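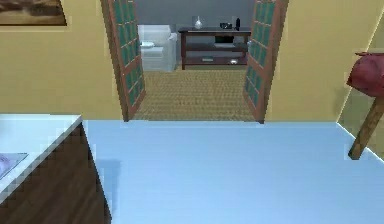

Unit 4: Limited Animation and the Economics of the Held Frame

Reading for this unit: Salminen, chapters 2 and 3. Rissanen's short paper on exposure sheets is optional but will help with the exercise.

4.1 Terms

Film runs at 24 frames per second. Animation "on ones" uses a new drawing for every frame, "on twos" a new drawing for every second frame, and "on threes" a new drawing for every third. Most television anime is drawn on threes, with twos or ones used for fast action. The rate can change inside a single shot, and different layers in the same shot can run at different rates.

A key drawing fixes a main pose. An in-between fills the gap between two keys. A hold is one drawing kept on screen for more frames than the base rate requires. A bank cut is a finished shot stored for reuse in later episodes, such as a transformation or a launch sequence.

4.2 Counting drawings

Students often confuse frames with drawings. A four-second shot has 96 frames. On ones it needs 96 drawings per moving layer, on twos 48, on threes 32. If the character stands still and only the mouth moves, the body is one drawing and the mouth may be three, cycled to match the dialogue.

The series used in this course is Prurnura. Episode 5 was planned with a limit of 2000 drawings and has 571 shots, an unusually high number for an episode of its length. Divided evenly, that gives between three and four drawings per shot. The drawings were not divided evenly. The rooftop chase takes 59 shots and uses a large share of the total, and many of the dialogue shots before it are single holds with a camera move.

4.3 Where the savings go

Salminen argues that a drawing limit should be read as a storyboard problem. The director decides early which sequence gets full movement, then boards the rest around pans, reaction shots, off-screen speech and cuts to background art. Rissanen disagrees in part. In his account of Flunimura, most of the saving was made late, by the episode director crossing out in-betweens on the exposure sheets. Compare the two views before the seminar.

4.4 Exercise

Watch the opening scene of Flunimura, episode 2, up to the title card. Log each shot with its length in frames, the base rate of each moving layer, and any hold longer than 12 frames. Mark suspected bank cuts with a B. Use the Nurmi sheet template and leave the camera column blank if there is no move.

The exercise is marked out of 100. Logs are due by 4:00 p.m. in the Brarkby folder. Late logs lose ten points.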